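Weekend Assistant, Mapplebeck Community Rooms

Part-time, 9 hours a week, permanent
Closing date: 19 Mar 2024

Mapplebeck Community Rooms is looking for a weekend assistant to help with the day-to-day running of our building in Nutolwood. We let rooms to local groups for classes, meetings, parties and craft sessions. In January we took 300 bookings, our busiest month so far, and we need another pair of hands.

You will open up in the morning, set out tables and chairs, show hirers where things are and lock up at the end of your shift. Between bookings you will wipe down surfaces, sweep the floors and restock the kitchen and toilets. You will also answer the phone and enter new bookings in Kisico, our diary system. Training on Kisico is given in your first week.

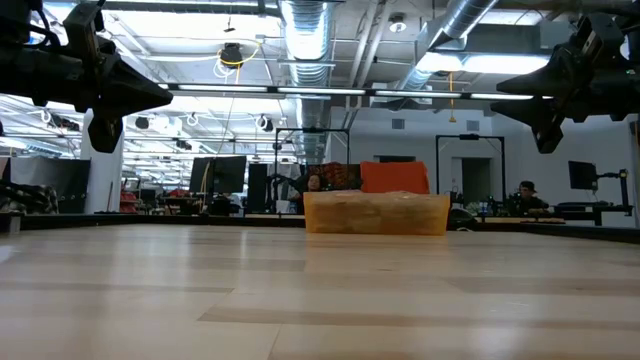

A table at the Rooms, with a plastic bin on it.

Most of the work is on your feet and some of it involves lifting, including folding tables and stacks of chairs. Trolleys are provided. There are 4 rooms over two floors and a lift between them.

We would like to hear from you if you:

are over 18
can work both Saturday and Sunday mornings, with the odd evening by agreement
are polite with the public and able to deal with a complaint calmly
can use a computer for simple tasks

Experience in a hall, school or leisure centre would be useful but you do not need it. A first aid certificate is also welcome. If you do not have one we will pay for the course.

Pay is reviewed every January. Holiday is worked out in proportion to your hours and you will be enrolled in the pension scheme if you qualify. The 755 bus from Galov stops outside the main door and there is a covered bike rack at the back. Staff parking is limited at weekends.

To apply, pick up a form from the front desk or download one from the Jobs page of our website. CVs without a form will not be considered. Please give two referees, one of whom should be your current or last employer. Interviews will be held at the Rooms and will last about half an hour.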